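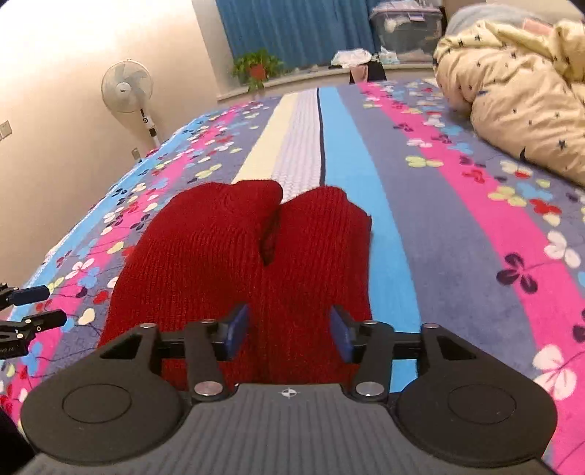
Teaching a gripper to deal with knitwear by hand – anyone else?

levedon_lurker
Posted Monday, 7:40 pm

Hi all! Long-time reader, and I finally have something worth posting. I've been collecting hand-held demos for a folding policy, meaning I carry the gripper around myself and do the task with it, no arm involved. T-shirts went great. Towels went great. So now I'm on to knits, on a bed, and wow is it a different sport!

The trouble is the first pinch. On a T-shirt I come in at a shallow angle, close, lift, done. With a sweater the pads either push the whole thing along the blanket or grab one layer when I wanted two. I have 40 demos so far and I like maybe half of them.

Questions for anyone who has done this:
Do you keep the demos where you missed the first grab and tried again?
Do you always start from the same edge?

condov77
Posted Monday, 8:05 pm

Oh fun, welcome to the club! I did scarves and beanies last winter and had a blast. My answer on retries is keep them, keep them all. The policy is going to miss too, and if it has never seen anybody recover from a miss it just sits there squeezing air (ask me how I know).

Also slow down right before you close. I was moving at normal human speed and the policy learned to snap shut early.

Huttunen
Posted Monday, 8:22 pm

I disagree about keeping all of them. A clean retry, yes. A demo where you poke at the thing five times and get lucky, no. You are teaching poking. I threw out a big chunk of my set and the grasps got better the same day.

My bigger question would be the bed. Why not a table? A mattress gives when you press down, and your height over the cloth changes every time.

levedon_lurker
Posted Monday, 8:51 pm

@Huttunen The bed is on purpose! That's where laundry gets folded in my house, so that's where I want it to work. And I kind of like the give. I can press the tips down into the blanket a little and scoop under the edge, which I could never do on a hard table without scraping.

Here's the sort of starting position I mean, so you can see the edge I'm going for:

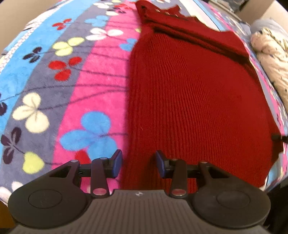

Lined up on the left edge of the sweater, fingers still open.

condov77
Posted Monday, 9:10 pm

Love that blanket. And it's good for you too, all those flowers give your tracking plenty to hold on to. I tried plain white sheets once and the pose estimate drifted off into the next room.

Looks like your fingers straddle the edge, one over the blanket and one over the knit. Is that how you close? I'd go for that every time with sweaters. The finger on the blanket side slides under and the other one stays put on top.

Huttunen
Posted Monday, 9:18 pm

Straddling is fine for one layer. For two layers you want to come in lower and push a bit toward the garment first so it bunches, then close. Otherwise you get the top layer and the bottom one stays behind. Try ten each way and compare before you do any more.

And I still say table first, bed later. You have two hard things going at once.

fastov_fan
Posted Monday, 9:46 pm

Jumping in from the remote control side, because I've done the same task with a leader arm and I'm so curious how it compares! With teleop my sweater grasps were terrible. You can't feel the cloth at all, so I kept crushing the blanket together with the sleeve and dragging both. Hand-held you at least feel the drag through your wrist. But I never had to worry about whether the arm could reach the pose, and with hand-held you can twist your wrist into stuff no arm is going to copy. Do you check for that?

levedon_lurker
Posted Monday, 10:02 pm

@condov77 Yes, closing from there, and it's my most reliable grab by far. The low push is new to me, @Huttunen, I'll try it tomorrow, ten and ten like you said.

@fastov_fan I do check, but only afterward. I lost 7 demos that way in the first batch, all of them me leaning over the bed with my elbow up like a chicken wing. Now I stand in one spot and don't let myself lean.

Martti Kemppainen
Posted Monday, 10:30 pm

Nice thread. On how many you need: I had almost 700 for a mixed pile of shirts and pants, and the knits were still the weak part. What helped was changing how the sweater lay at the start. Mine was always flat with the collar the same way up, and the policy only knew that one sweater in that one pose. Fold a sleeve over, rotate it, toss it down in a heap.

Huttunen
Posted Monday, 10:41 pm

Agree with Martti on all of this. Not on the heap, though. Save the heap for when flat works.

Martti Kemppainen
Posted Monday, 10:47 pm

I'd put in a few heaps from day one. We can argue about it in December when my new set is trained :)

levedon_lurker
Posted Tuesday, 6:55 am

Couldn't wait, did the comparison before breakfast. Straddle and close got me the edge 9 times out of 10, top layer only. Low push got both layers 6 times, and the misses were me going too deep and picking up blanket. So much better than what I had for two layers! Going to practice the push some more before I record it for real, then start rotating the sweater between takes.

condov77
Posted Tuesday, 7:20 am

6 out of 10 on two layers of knit is really good for a first morning. Did you keep the misses? – keep the misses!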